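3.2 Open day at Namholm

The second set of trials was run during the Namholm open day on Friday, May 24, 2019. Visitors were shown the cloth task first by Magdolna Barta, who used a pair of hand-held grippers, and could then try it themselves. We logged 350 attempts, of which 300 were kept for analysis. Attempts stopped before the cloth had been let go were left out.
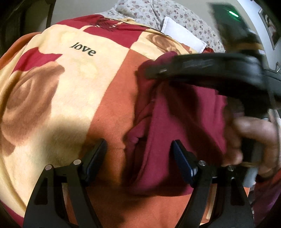

Figure 4. Cloth task with two hand-held grippers. A maroon cloth is lifted from a patterned blanket.

The blanket was chosen for its busy print, as the plain covers used in the Ulirero trials had made the edge of the cloth too easy to find. Visitors were told which cloth to pick up but were given no advice on where to grip it. Several asked to go again, and their repeat attempts are treated separately in Section 4.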